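Notas do orador
Recolha de demonstrações em ambiente simulado: procedimento e critérios do projeto Godetura
Sessão técnica, setembro. Duração prevista: 10 minutos, mais perguntas.

Diapositivo 1. Abertura
Agradecer o convite em nome da Pledport. Indicar que a apresentação se limita à fase de recolha de exemplos; os resultados do treino serão objeto de comunicação própria. Referir a Zallex como parceira responsável pelo ambiente de simulação.

Diapositivo 2. Âmbito
O conjunto apresentado compreende 313 demonstrações, todas produzidas por teleoperação em simulação. Cada demonstração regista as imagens, as posições das juntas e o estado de abertura da garra. Os operadores receberam a mesma instrução escrita e cumpriram um período de adaptação antes de qualquer registo ser considerado válido.
(Pausa. Confirmar se a sala conhece a distinção entre demonstração e episódio de avaliação. Em caso afirmativo, avançar.)

Diapositivo 3. Variação dos objetos
Explicar que as tarefas combinam objetos alongados e recipientes, com alterações de posição, textura e iluminação. A parede de fundo é mantida lisa nesta série. A variação de fundos está prevista para a série seguinte, designada Sowa.

Diapositivo 4. Vista próxima da garra

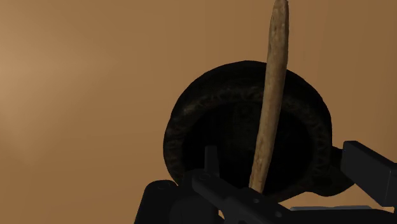 Figura 1. Ambiente simulado: objeto alongado junto à garra, diante de um recipiente escuro.

Deixar a figura projetada durante a explicação. Chamar a atenção para a sobreposição: o objeto alongado passa à frente da abertura do recipiente e os elementos da garra ocultam parte do rebordo inferior. Uma única imagem não permite determinar com segurança se o objeto está inserido ou apenas à frente da abertura. Por esse motivo, a anotação é efetuada sobre a sequência completa.

Diapositivo 5. Critérios de aceitação
São aplicados 3 critérios:
- a tarefa é concluída sem reposição manual do estado da simulação;
- o registo não apresenta interrupções entre o primeiro e o último instante;
- dois anotadores atribuem, de forma independente, o mesmo resultado.
As demonstrações com divergência entre anotadores são conservadas em separado. Não integram o conjunto de treino, mas permanecem disponíveis para análise.

Diapositivo 6. Limitações
Reconhecer que o contacto entre superfícies irregulares é aproximado pelo motor de simulação. Acrescentar que os operadores tendem a repetir trajetórias semelhantes, o que reduz a diversidade do conjunto. A equipa alterna as posições iniciais para atenuar este efeito.
(Se for colocada a questão da transferência para o equipamento físico: responder que ainda não existem dados que permitam uma conclusão.)

Diapositivo 7. Próximos passos
Anunciar a abertura da série Sowa, com nove configurações iniciais por tarefa, e a revisão do guia de anotação. Convidar as entidades interessadas a solicitar o guia à Pledport no final da sessão. Passar às perguntas.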